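Home | Features | Desk Life | Archive

The Joy of Cards in Slots

I love a sorting box. The one on my desk is plain plywood with thin dividers, and since the Wadby swap in June it has done more for my card collection than any album I ever bought (I own two!). You drop a card in, you see its top edge, you find it again.
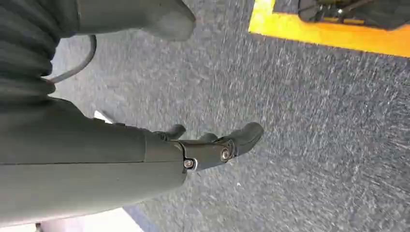
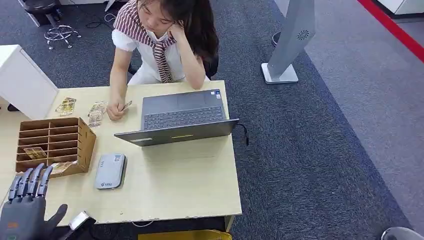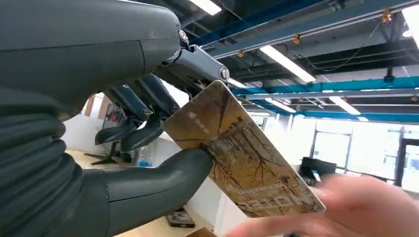
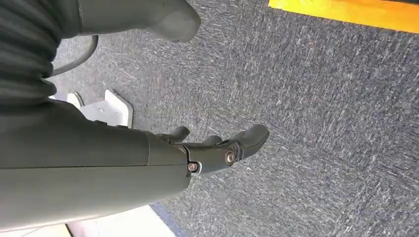

My own cards number 1524, mostly Gevard prints, with a small run of Noltdale landscapes that I keep moving because they look good beside anything. I sort 20 at a sitting, then stop for tea. Color first, then series, and the scuffed ones go up front where I can enjoy them. If your cards lean, cut a strip of felt for the bottom of the slot. It takes two minutes and they stand up beautifully!

14 shares | 6 comments
We use cookies to improve your visit. Accept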